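Sorting small jars by lid color: trays or bins?
Storage and Workbench board, 6 replies

kgalbraith
I repack spices and craft pigments into small jars and sort them on a bench before they go on the shelf. Current method is one shallow plastic tray per lid color. Yellow lids go in the teal tray, and the pink one takes whatever is left over.

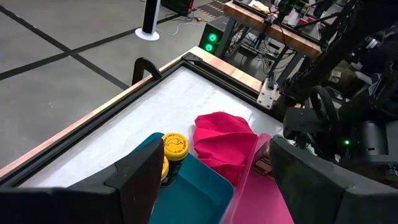

The jars have dark contents, so the lid is the only thing I can read quickly. Shelf depth is 60 mm per row and I have 462 jars to get through by March. Is there any reason to match tray color to lid color?

colm_on
Yes. A yellow lid in a yellow tray can be checked from across the room. With yellow in teal you have to remember the rule.

g.ojeda
Disagree with Colm. Matching colors kills the contrast. I want a lid to stand out from the tray so a stray shows up. My layout is yellow caps in the blue tray, red lids in the yellow tray, green tops in the pink tray.

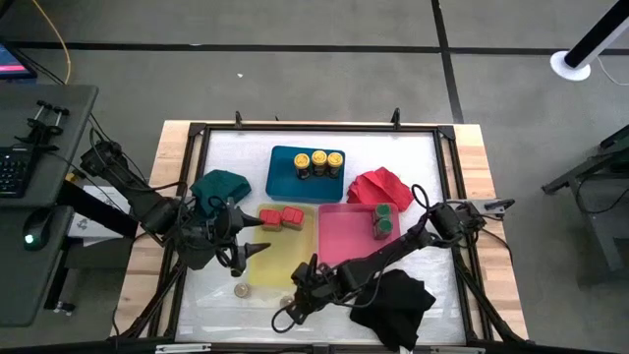 Brown tops wait outside the trays until the other colors are done. Cloths stay on the bench too, but off the trays. I had a fourth tray for the browns and dropped it, as it cost me reach on the left side.

colm_on
A stray red lid in your pink tray would not stand out at all.

g.ojeda
Fair. I have not had one yet in 200 jars, but I would swap pink for white if I were buying again.

catalina_l
Check the plastic before you argue about color. Translucent walls only help if you look down into them. At table height you get a tint and a few shadows. 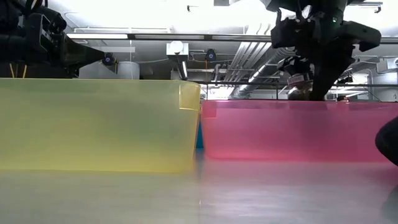

I label the rim for that reason. Elleck tape, 8 mm, holds on smooth plastic. The Brustov tape lifted at the corners within a month.

kgalbraith
Rim labels make sense. I will keep the teal for yellow lids and try the red ones in yellow. Does the Elleck tape leave residue?

catalina_l
A little. Rubbing alcohol takes it off.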